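날리울게이트 음료 공장 견학기

Dridari 음료 공장이 일 년에 한 번 문을 연다는 소식은 알고 있었지만, 그게 12월 아침 8시에 시작한다는 건 신청하고 나서야 알았다. 공장은 Nalulgate라는 동네 끝에 있다. 버스에서 내려 26분을 걸었는데 안내문에는 '정류장 인근'이라고 적혀 있었다. 인근의 정의를 다시 배웠다.

접수대에서 이름표를 나눠 주었다. 내 것에는 Danish Virk라고 쓰여 있었다. 나는 Danish Virk가 아니지만 줄이 길어서 그냥 달았고, 덕분에 오전 내내 모르는 사람의 인사를 받았다. 진짜 Danish Virk 씨는 점심때 만났다. 이름표가 없다는 이유로 세 번 제지당했다고 한다. 죄송합니다.

견학은 물에서 시작한다. 공장 사람들은 물 이야기를 정말 좋아한다. 여과 탱크 앞에서만 삼십 분을 서 있었고, 안내를 맡은 Nusrat Ghauri 씨는 지하수의 경도에 대해 내가 평생 들은 것보다 많은 말을 했다. 다음은 시럽실인데, 문이 열리는 순간 치과 예약이 떠오르는 냄새가 난다. 배합표는 당연히 안 보여 준다. 벽에 붙은 청소 당번표는 실컷 볼 수 있다.

충전 라인은 유리창 너머로만 본다. 캔이 1분에 500개씩 지나간다는데, 사람 눈에는 은색 띠 하나가 흔들리는 것처럼 보일 뿐이다. 창 앞에 모인 어른들이 다들 입을 벌리고 있었다. 나도 그랬을 것이다.

날씬한 캔과 뚱뚱한 캔 중에 뭐가 더 많이 들어가느냐는 오래된 논쟁도 여기서 나왔다. 설명은 길었고 결론은 "캔에 적혀 있으니 읽어 보세요"였다.
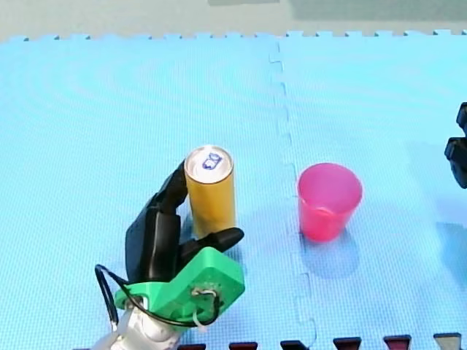 Areeba Rajput는 자기는 날씬한 캔이 늘 더 비싼 척하는 것 같아서 싫다며, 어차피 컵에 따르면 다 똑같은데 왜 키를 늘려 놓고 돈을 더 받느냐고 물었다. 안내자는 웃으면서 다음 방으로 가자고 했다.

다음 방은 시음실이었다. Rana라는 이름의 신제품이 세 가지 맛으로 나왔다. 첫 번째는 생강, 두 번째는 더 센 생강, 세 번째는 '여름 들판'. 여름 들판에서 무슨 맛이 나야 하는지 모르겠지만 풀 맛은 확실히 났다. 설문지는 5점 만점이고 4점과 5점 칸만 유난히 크게 인쇄되어 있다. 나는 3점을 줬다. 칸이 작아서 동그라미가 삐져나갔다.

점심은 구내식당에서 178루피짜리 정식을 먹었다. 렌틸콩 수프가 이날 마신 모든 것 중에 제일 맛있었다는 점은 설문지에 적을 칸이 없었다. 밥을 먹으면서 옆자리 Tariq Awan 씨에게 들은 바로는, 작년 견학 때는 완제품을 한 상자씩 줬다고 한다. 올해는 볼펜이다. 작년에 올걸 그랬다.

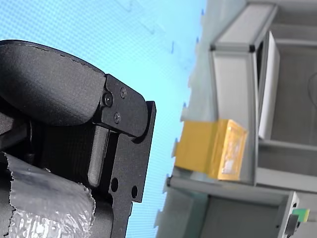

검은 판과 나사, 가까이에서.

오후에는 포장동과 창고를 돌았다. 창고는 춥고 넓고, 지게차가 지나갈 때마다 전원이 노란 선 안으로 물러나야 해서 단체 체조 같은 분위기가 난다. 반품 구역에는 찌그러진 캔을 모아 두는데, 직원 할인 판매는 오후 네 시에 이미 끝났다고 했다. 그 말을 들은 시각이 네 시 십 분이었다.

내년에 갈 분들을 위해 적어 둔다. 신발은 앞이 막힌 것만 된다. 물품 보관함은 동전을 먹고 돌려주지 않는다. 매점 이름은 Griltik이고 카드를 안 받는다. 돌아가는 버스는 다섯 시 차를 놓치면 한 시간을 기다려야 하는데, 정류장에 지붕이 없다. 나는 생강 맛 캔을 하나 사서 거기 서서 마셨다.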